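Table surface

A table surface, or tabletop, is the flat upper part of a table, desk or workbench. It carries the load placed on it and passes it to the legs or frame. 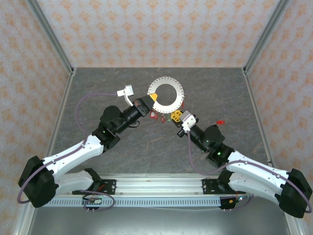 A gray marble-patterned tabletop beneath two white-and-black robotic arms.

Construction

Most tabletops are solid or layered. Solid tops are cut from stone or joined from boards. Layered tops have a core of particleboard or fiberboard with a thin decorative face on one or both sides. A core faced on one side only tends to bow as humidity changes — the bare side takes up moisture faster.

Edges

The edge is the part most often damaged. Common profiles are square, beveled and rounded. On layered tops the core is covered with an edge band, usually 2 or 3 mm thick on work furniture.

Patterned surfaces

Printed stone and wood patterns repeat at a fixed interval. In the Tutlow pattern series the repeat is 129 cm, and panels are cut so that it does not fall on a joint. Corner units are cut at 90 degrees, with the pattern running along the longer side.

See also

Countertop
Edge banding
Workbench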